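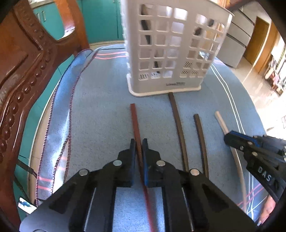 Household chore automation

Household chore automation is the use of robots to do ordinary housework such as laundry, tidying and picking things up off the floor. Single-purpose machines, mainly floor vacuums, are common. A general home helper is not, despite repeated promises.

Claims and results

Most published results come from short tasks in tidy rooms. Thin strips lying on carpet remain awkward: a gripper with two fingers has to close very near the pile without snagging it, and long pieces can bend or swing once lifted. The Pikura trial logged 2596 attempts at clearing small items from floors and counted 2324 as successes, but a person was allowed to step in up to 8 times an hour. Critics at Mendes argued that this measured the helper as much as the machine.

Stunix has advertised a laundry-sorting arm since its Vulgate prototype. It has yet to release figures from a lived-in home, where furniture, towels and baskets get in the way.

See also: Domestic robot; Robotic vacuum cleaner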